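Fold on the bed, people

I'll keep this short, I have a load going. I have read one too many guides telling me to fold laundry at a table. Standing up, good light, straight edges. Fine. Who has the table? Mine has mail on it, and a sewing machine, and somebody's lunch.

The bed is the right place. It's big. It's flat enough. You can spread a whole dark sheet or a big shirt out and see where the sleeves went. Marites Belmonte wrote in last October to say beds are too soft for a sharp crease, and she's right, and I don't care. Who is checking my creases?

And dark stuff. Navy, black, charcoal — spread it flat before you fold it, every time. Otherwise you get it in the drawer inside out and find out at six in the morning. I paid 79 dollars for a folding board from Skeldale, used it twice. It's under the bed now. The bed won.

The other thing is you have to finish. A table pile can sit for a week. A bed pile can't, you need to sleep there. Taner Yurt says he just moves his to the chair and then back agian in the morning. OK, Taner. That's a chair problem.

My mother folded everything in the kitchen, on her feet, after dinner, and her back was shot by fifty. So no, I don't buy that the table is the serious way to do it. Sit on the edge if you want. Put the radio on. Socks last, always, they can go in a heap til you feel like it.
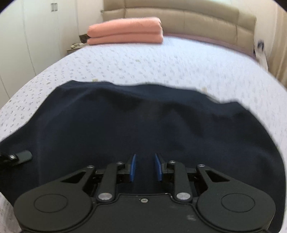
Same goes for ironing, by the way, but that's a longer fight and the dryer just buzzed. Next time.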